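Prostis Laundry Arm: Set-up and Operating Guide
Section 6. Folding shirts 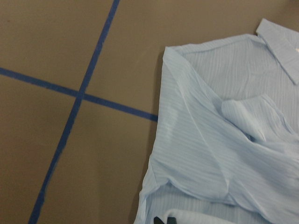
Folding is the newest job in the Prostis task list and the one that needs the most help from you. The arm can fold towels, pillowcases and T-shirts with little attention. Button-front shirts are harder. Read this section before you run the shirt program for the first time, and plan to stay in the room while it runs.

6.1 What the arm can and cannot do

Cloth has no fixed shape. The arm has to work out where the collar, the side seams and the sleeves are each time a shirt is put down, and a sleeve that has folded under itself can look much like a bunched front. Thin fabrics are the most difficult, as the fingers may pick up two layers when the program asked for one.

In the present software the arm can:

- square up a shirt that has been laid out by hand
- fold one sleeve and then the other across the body
- bring the bottom hem up toward the collar
- push the finished shirt to one side

It cannot take a shirt from a basket and lay it out, turn a sleeve right side out, close buttons, or iron. It does not smooth wrinkles well. Expect a shirt that is fit for a drawer. If you need it fit for a shop display, fold it by hand.

In our test room at Skurkville we ran the shirt program 597 times over the winter on mixed household shirts. Most of the failed runs began with a badly placed sleeve. A person folding at an ordinary pace is still a good deal faster than the arm.

6.2 Preparing the table

1. Clear the table and wipe it with a dry cloth.

2. Choose tape that stands out from the table top. Dark blue works well on brown or tan. Do not use clear or shiny tape.

3. Lay one strip across the table and a second strip over it so that they cross. The angle does not have to be exactly square, but both strips must lie flat, with no bubbles or lifted ends.

4. Leave the crossing point and part of each strip in view when a shirt is down. The arm uses the cross to find its position again after each fold.

5. Open the Table menu and select Find Mark. Wait for the tone. If you hear two short beeps, the mark was not found. Improve the lighting and repeat.

Note: If you move the table, even a little, run Find Mark again. You do not need to replace the tape.

6.3 Laying out the shirt

1. Empty the pockets and remove collar stays and pins.

2. Button the top button and one button near the middle. The others may stay open.

3. Lay the shirt face down to one side of the cross, with the collar away from the arm.

4. Fold the collar down along its usual line.

5. Pull both sleeves straight out and run your hand down each one. Check the cuffs in particular. A cuff tucked under the sleeve makes a lump, and the arm will treat the lump as an edge.

6. Step back from the table.

CAUTION: Keep hands, hair and loose clothing away from the fingers while the green light is on. Press Pause and wait for the light to turn amber before you reach in.

6.4 Running the program

1. Select Fold, then Shirt.

2. Set Grip to 2 for thin or slightly sheer cloth. Leave it at the standard setting for flannel, denim and heavy cotton.

3. Set Speed. New users should start low. At 100 percent the arm may drag light fabric along with it.

4. Press Start. The arm first travels over the shirt without touching it.

5. Watch the first sleeve fold. If it lands crooked, press Pause, straighten it by hand and press Resume. The arm will look at the shirt again and carry on from that point.

6. When the program ends, lift the shirt away before you lay out the next one. Do not stack shirts on the cross.

Note: After two failed attempts at the same fold the arm stops and returns to rest. Lay the shirt out again from the beginning. Pressing Start over a half-folded shirt gives poor results.

6.5 Common problems

The arm closes its fingers and comes up with nothing.
The edge is lying too flat. Lift it slightly with a fingertip and let it fall. Check the finger pads for lint.

The arm picks up the whole shirt.
Grip is set too high for the fabric. Lower it one step.

The arm stops over the middle of the shirt.
It has probably met a bunched sleeve. Pause, pull the sleeve flat and resume.

Find Mark fails with a shirt on the table.
The shirt is covering too much of the tape. Slide it clear of the crossing point.

Stripes or checks confuse the program.
Strong patterns are sometimes read as folds. Turn on Patterned Cloth in the Fabric menu. Faint woven stripes seldom need this.

For help with table layouts, write to Eliseo Cortés at the Parnow service desk and include your software version. Replacement finger pads are listed in Section 9.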